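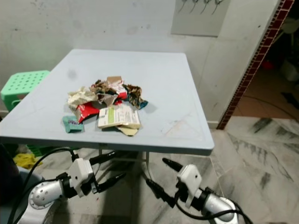
Lost Hosseinzadeh suite to be played in Fleltovholm

An orchestral suite missing for most of its composer's lifetime will be performed in Fleltovholm in August, after the parts were found in a box of dance band music.

The Harbour Suite, by the conductor and composer Hosseinzadeh, was last heard when he was a young assistant at the city's opera house. The full score was lost during a move between buildings, and until last winter only a piano version of the slow movement was known to exist.

Hortensia Salazar, librarian of the Fleltovholm Chamber Orchestra, found the parts while sorting a collection bought from the estate of a local bandleader. They had been filed under the name of the copyist.

"The first violin part had no title page, so it looked like something left over from another piece," she said. "Then I got to the horn parts and they had the composer's name on every sheet, with his corrections in green ink."

All the string and wind parts have survived except the second bassoon. The timpani part is also incomplete, breaking off 50 bars before the end of the last movement.

The missing music has been filled in by Davoud Najafi, who studied with Hosseinzadeh and edited two of his string quartets. He said the second bassoon mostly doubles the cellos in the composer's other works of the period, and he has followed that practice. The timpani ending was harder - there are cues in the trombone part, but they give only the rhythm.

"I have kept it simple. If the real page is found one day, I will be happy to throw mine away," he said.

The suite is in four movements and lasts a little under half an hour. It was written for the opening of the new harbour and uses two dock workers' songs, one of which also appears in the overture to his only opera, Keritz. Najafi believes the suite came first and that the composer took the tune from it when he thought the parts were gone for good.

Hosseinzadeh is better remembered as a conductor than as a composer. He led the opera orchestra for many years and was known for long rehearsals and a dislike of new music, including, by some accounts, his own. He withdrew several early works and rarely spoke about the Harbour Suite.

The performance will be conducted by Bimla Bansal, with the oboist Omid Nazari as soloist in the second movement. The programme also includes a Haydn symphony and a set of songs by Abbas Hashemi, who has set three poems about the sea for the occasion.

Bansal said the suite was not easy to put together. "The last movement changes speed every few lines and the parts don't always agree about where. We have added extra rehearsal time for that alone."

The concert is at 7.30pm in the Old Customs Hall, which seats 325. Tickets cost 10 euros and are sold at the door and from the orchestra's office.

A printed edition of the score will follow from the publisher Gandum, with a first run of 500 copies. The original parts will stay in the orchestra's library, where they can be seen by appointment once they have been repaired.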